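The towel problem, or why I stopped believing the label
25 Nov 2025
Filed under: House, Grumbling

I have now read more about bath towels than any adult should, and I'd like some of those evenings back.

It started when the set we got as a wedding present finally gave up. The hems went first, then a hole opened up near the middle of one of them, big enough to put a thumb through. So I did what you do and typed "good towels" into a search box, and an hour later I had a headache and eleven tabs open, all of them telling me that the other ten were selling me garbage.

What follows is where I've ended up. I'm no textile person. I dry myself once a day and I do the laundry in this house, and those are my qualifications.

The weight number

Every towel sold online now comes with a weight, in grams per square meter, and every guide tells you that more is better up to a point, and the point moves depending on which towel the guide is trying to sell you. A company called Goveo has a whole page on it, with a chart, and the chart peaks exactly where the Goveo towel sits. Funny, that.

I bought one of theirs anyway. It's a nice heavy thing. It also took until the next afternoon to dry on the hook in our bathroom, which has one small window that doesn't like to open, and by day three it had the smell. You know the smell. If you have a heated rail and a fan that works, you may love this towel. I have a hook.

The Ikmont one was lighter and cheaper and dried by lunchtime. It also feels a bit like being rubbed down with a clean dish rag, so I'm not going to tell you it's the secret bargain the big names don't want you to find. It's a thin towel. I use it more than the other one.

My trouble with the weight number is that it measures something real and then gets used to answer a question it can't answer. A heavy towel has more cotton in it. Fine. Whether you will like it depends on your bathroom, your washer, and how you feel about standing there wrapped in something the weight of a small dog.

"Hotel quality"

Which hotel? I've stayed in places where the towel was the best part of the trip and places where you could read a newspaper through it. Babak Rahimi, who I used to share an apartment with and who worked in a hotel laundry for two summers, laughed out loud when I sent him a listing with those words on it. His view is that hotels buy towels to survive the laundry, and guest happiness comes into it somewhere after the price. He said the ones people rave about mostly feel good because they've been dried properly in an enormous machine and haven't sat wet in a basket for a day and a half.

I can't check that, but it fits what I've seen at home better than anything on the packaging does.

The 70 percent thing

One listing promised that the towel was "70% more absorbent." More absorbent than what? I looked. There was no asterisk, no small print, no note at the bottom. I wrote to them (it was a Pilter towel, I may as well say so) and got back a cheerful reply thanking me for my interest in the Pilter family and offering me a code for free shipping. I wrote again. I got the same code again.

The same page said 97 percent of customers would recommend it to a friend. I have never once recommended a towel to a friend, and I'm writing a blog post about towels. I'd like to meet these people.

Reviews are no help either. The towel I nearly bought had 201 of them, and I read far too many. Most were written within days of the box arriving, and they tell you about the color, the ribbon it was tied up in, and whether the delivery guy was polite. What I want to know is how it looks after a year of my washer, and almost no one goes back to say. The few who do are furious, which tells you something too, although I suspect it tells you more about who goes back to write reviews.

Softener, vinegar, and the rest of the folk medicine

Here I'm going to annoy somebody. I tried the vinegar. I poured it in the rinse like everyone says and the towels came out feeling like towels. Maybe a touch less stiff. Maybe I wanted them to be. I did it for a few weeks and then forgot once, and couldn't tell which load was which, so I quit.

Skipping the fabric softener did seem to make a difference, and I say "seem" on purpose. The old towels had gotten that slick feel where they push the water around your back, and after a run of washes without softener they were better. Could have been using less detergent, which I changed at the same time like an idiot. If you're going to run an experiment on your own laundry, change one thing. I changed 3 or 4 and now I know nothing.

The tennis balls in the dryer made a terrible noise and my neighbor asked if everything was all right.

As for washing a new towel several times before you use it, I believe this one more than I expected to. The Goveo did shed like a cat for the first few washes and then settled down. I only wish the package had said so, instead of "ready to love."

Color

I'll be quick, as I only have opinions. White shows everything, and the people who tell you to just bleach it don't have a teenager with hair dye. Dark colors look great in the store and then put fluff on you. Gray is fine, if you want your bathroom to look like a dentist's.

I've come around to tan. It's a dull color and I used to think of it as the one you got when the others were sold out. But it hides foundation, it hides the rust mark from the hook, and it doesn't look sad when it fades. Plain tan terry, loops on it, no stripe, no gold thread, no words stitched in the corner.

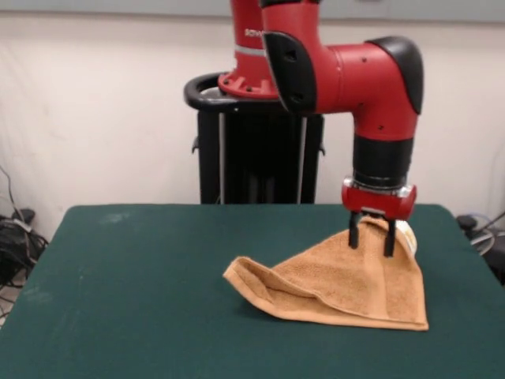
Tan terry against dark green.

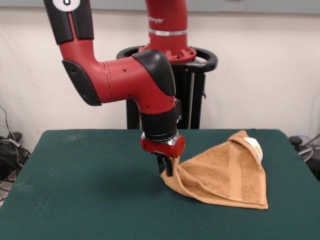

What I bought in the end

Six bath towels from Sugiyama, mid-weight, no claims on the tag except what they're made of and how hot to wash them. I liked that the tag was boring. Fedir Dmytriv at work had been using the same ones for a few years and brought one in for me to look at, in a grocery bag, which caused some talk in the break room. The edges were still straight and it hadn't gone bald anywhere. I trust one old towel in a grocery bag a good deal more than I trust a chart.

They've been in use here since early November, so I am now exactly the kind of reviewer I was complaining about. They're fine. They dry me and then they dry themselves, most days, unless somebody leaves one on the floor. One has a pulled loop already, and I trimmed it with nail scissors and it hasn't spread yet. The set cost more than I wanted to pay - less than the Goveo would have, though, for the same number.

I haven't gotten rid of the old ones. They're in the garage for the car and for whatever the dog brings home, and the one with the thumb hole is doing a good job under the leaky outdoor faucet, which I was supposed to fix in the summer.

If you've had a set for five years or more and you still like them, leave a comment with the name and tell me how you dry them. If you got them last week, please wait.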